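Foro › Hogar y ropa › Cuidado de prendas

¿De verdad sirve congelar los jerséis contra las bolitas?
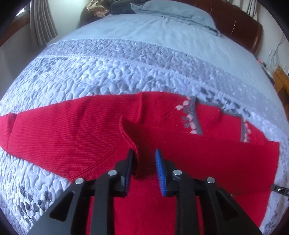
tejota_31
Abro hilo porque llevo todo el invierno leyendo lo mismo: que si metes el punto en el congelador una noche antes de estrenarlo no le salen bolitas. Lo cuenta todo el mundo y no he visto a nadie enseñar una prueba en condiciones. Mi cuñada jura que sí. También jura que el vinagre fija los colores, así que ya me diréis.

marisa_dedal
Yo lo hago con la angora y noto diferencia. Suelta menos pelo.

tejota_31
Soltar pelo y hacer bolitas son dos cosas distintas. ¿Has comparado con otro igual sin congelar?

marisa_dedal
No, claro, no me compro dos jerséis iguales para hacer experimentos. Pero tengo ojos.

Bozsik_I
Trabajé 2 temporadas en el almacén de Lokside, en devoluciones. Las bolitas salen por fibra corta y por roce: axilas, costados, donde pega el bolso. El frío no alarga la fibra. Lo que sí hace el congelador es ayudar con las polillas, y sospecho que de ahí viene la confusión – alguien lo leyó a medias y lo repitió.

lanuda
Pues a mí me dijeron en la tienda que era por la marca. Que los de Pawłowska no hacen bolitas nunca.

Bozsik_I
Nunca es mucho decir. ¿Qué pone la etiqueta?

lanuda
Mezcla, acrílico y algo de lana. Me salieron en febrero, la segunda vez que me lo puse.

tejota_31
Ahí lo tienes.

perchero_viejo
Discrepo un poco con Imre. La torsión del hilo cuenta tanto como la fibra. Un canalé apretado de acrílico barato me ha durado años y un cachemir flojito se me quedó hecho una pena en un mes. Y lavar del revés, en frío y con poco centrifugado ayuda más que cualquier truco.

Bozsik_I
Lo de la torsión te lo compro. Lo del cachemir depende, hay mucho cachemir que es pelusa de saldo.

marisa_dedal
¿Y si lleva adornos? Tengo uno con una tira cosida y no me atrevo ni a lavarlo a máquina. Con las cuchillas eléctricas menos todavía.

perchero_viejo
A mano, agua fría, sin retorcer, y a secar en plano. La maquinilla ni acercarla a la tira. Peine de púas finas y paciencia.

beluska
¿Alguien ha probado el spray Zirnex? En la caja dice que evita las bolitas durante 31 lavados.

tejota_31
¿31 exactos? Me encanta que no sean 30. ¿Medidos cómo, con qué tejido, en qué lavadora?

beluska
No lo pone. Pregunté por correo y me mandaron un cupón.

Bozsik_I
Huele a suavizante con otro nombre, y en las mezclas yo evito el suavizante. Es opinión, no he visto la composición.

marisa_dedal
Voy a seguir congelando, que no cuesta nada.

tejota_31
Cuesta un cajón del congelador. Si alguien tiene dos prendas iguales y ganas, una al frío y otra no, mismos lavados, y que lo cuente. Hasta entonces no me lo creo.

lanuda
Mi hermana y yo tenemos la misma rebeca. Se lo propongo, pero ella se la pone mucho más que yo, no sé si vale.

perchero_viejo
No vale. Tendríais que iros turnando.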